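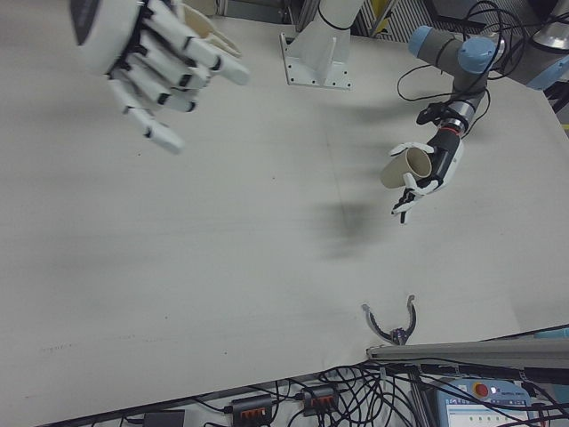

I have been painting in watercolor since February and I still can't get over how much trouble white gives me. Red is easy! You pick up red and there it is. White in watercolor is just the paper, so everything you do to it is really a decision about where to leave it alone, and my decisions are mostly bad. Look at a plain white tabletop with a soft grey shadow lying across the middle of it and try to say where the shadow stops. I would have told you in January that it had an edge. It has a sort of slow fade, and if you put a line there you've painted a grey puddle on a table (I have four of these in a drawer).

Anyway, the class. It's Tuesday evenings in Dutasthorpe, upstairs from the hardware store, and Kavitha Gounder teaches it. For the first three weeks she let us use one tube of paint, a blue-black, and the only subject was eggs. Eggs on a plate, eggs on a napkin, eggs on a folded bedsheet. I went home the first night a little grumpy about it and then spent most of Sunday painting eggs at my kitchen counter until dinner was late.

What got me hooked was the squinting. You half close your eyes and all the fussy stuff drops out, and you're left with maybe five patches of light and dark. Paint those five patches and it looks like an egg! Paint the speckles and the little shine on top first, the way I did, and it looks like a potato with a skin condition.

Some things I've picked up, in no order:

Mix twice as much wash as you think you need. Running out halfway across a shadow is misery, and the second batch never matches the first.

Shadows on white are hardly ever plain grey. Put a lemon next to the egg and yellow creeps right into the shadow. I didn't believe this until I looked through a toilet paper tube at one small piece of it, and now I see it everywhere – on the bathtub, on snow, on the side of my neighbor's van.

Good paper matters more than good paint. I held out on this for months and bought the cheap pads, and then Peninah Mwakyusa, who sits next to me, gave me half a sheet of hers. The wash just sat there and behaved. I ordered my own that night.

Don't go back in. If it's damp and it looks wrong, put the brush down and go make tea. I'm terrible at this one.

I'm also reading an old secondhand book called Langat's Notes on Tone, all 252 pages of it, and it is as dry as it sounds, but there's a chapter on painting laundry on a line that I've read three times now. Sheets in the sun, sheets with the sun behind them, a shirt overlapping a sheet. The one behind glows and the one in front goes almost violet. I hung up two pillowcases in the yard to check and he's right.

Next month we're allowed a second color. Kavitha says burnt sienna, and I've already bought it. I've also been saving a chipped enamel pitcher from the Cekimcombe flea market for this, white with a rusty rim, so if anyone has advice about painting enamel, please leave it in the comments. The handle alone has beaten me twice.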